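1/ I've been reading about silence in worship lately and I want to put a few thoughts down in one place. I belong to a small congregation in Drodmont that keeps a silent half of its service. I grew up in one that sang through everything.

2/ The practice came to us by way of a printed sermon from 1684. Our copy was typed out by Elaine Fontes's grandfather and has been photocopied so often that page 7 is mostly gray. The preacher's point is that people talk to God the way they talk to a landlord.

3/ He wanted 45 minutes of quiet before anyone spoke. We do 20. Washington Fontes says the preacher's listeners were farmers who were glad to sit down, and I think there's something in that.

4/ What I notice in the first few minutes is mostly noise. Lists, an argument from the day before, whether I locked the car. I used to count that as failing at prayer. Eimear Sheehan, who led our group for years, told me to stop grading it.

5/ A person who doesn't believe can sit in the same room and do the same thing. We have two or three who come for the quiet and leave before the reading. I was asked last month whether that bothers me. It doesn't.

6/ It did bother Valquíria Honorato, and she said so at the June meeting. Her view is that silence in church is addressed to someone. Without that it's a rest, and you can rest at home. I've thought about this more than anything else said there.

7/ I don't have a full reply. I'd say that I can't tell from the inside, on most mornings, which of the two I'm doing. There are weeks when I sit down to pray and only rest. There have been a few when it went the other way.

8/ Kátia Guimarães sent me a chapter by a writer named Melley, who spent a winter at the retreat house in Ulura. He says the monks there don't discuss whether the silence is "working." They discuss the soup. I liked the chapter, though he is too fond of the soup.

9/ Melley also says that doubt gets louder in a quiet room. That matches my experience. In the church I grew up in there was always another verse coming, and you could get through a whole year without hearing your own objections.

10/ I don't say that against singing. My mother's faith was in the hymns and it carried her through four hard years. She would have found our service cold. She came once, with her coat on, and asked when it was going to start.

11/ Someone will ask about health, so – yes, I've seen the articles saying that believers sleep better and live longer. Maybe so. I'd be uneasy going to church for my blood pressure, and I doubt it would keep me going through February.

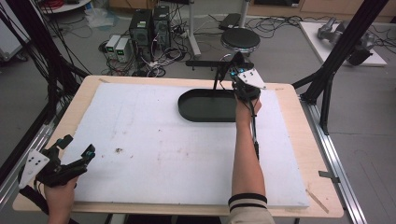

Hands at work over a tray.

12/ The old sermon has a line on work that I keep going back to. He says the hands pray first and the mind catches up when it can. Falcão, in the notes to our reading group's edition, thinks he took this from an older book and never said so. I can't judge that.

13/ If you want to try it, ten minutes is plenty. Sit in a chair you'd normally sit in. Leave the phone in another room. Don't light anything unless you already do.

14/ A few of you asked for the sermon. Elaine is retyping it from the best copy we have, page 7 included as far as she can read it. I'll post here when it's ready.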